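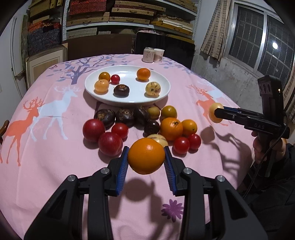

A purchasing plan for handling equipment begins with the goods to be handled, and only then turns to the catalog. Produce is a demanding case. Items differ in size, skin, and firmness, and a jaw that suits one may mark another. An orange held between two ridged rubber pads calls for a different opening than a cherry tomato does, and both may share a table with apples and a small pear-shaped fruit. A buyer who writes "fruit" on the request form has told the supplier very little.

This chapter treats the budget for **end tooling**, the parts that touch the product. It follows the planning method set out by Volodymyr Hrytsenko and Inna Maksymiv for the Trarnine packing house, where the first request listed one line for grippers and none for replacement pads. The revised request had 19 lines.

Three terms are used throughout:

- **Purchase cost:** the price of the tool, delivered and fitted.
- **Wear cost:** pads, screws, cables, and the labor to change them.
- **Trial cost:** staff time and product used before an order is signed.

At Trarnine, the purchase cost was $1220 per tool, and $200 per tool was set aside each year for wear. Trial cost was entered under general expenses in the first year and moved to the equipment budget the following February.

Section 3 explains how to prepare a sample list of goods for a supplier. Students should read the Trarnine request in full before starting it.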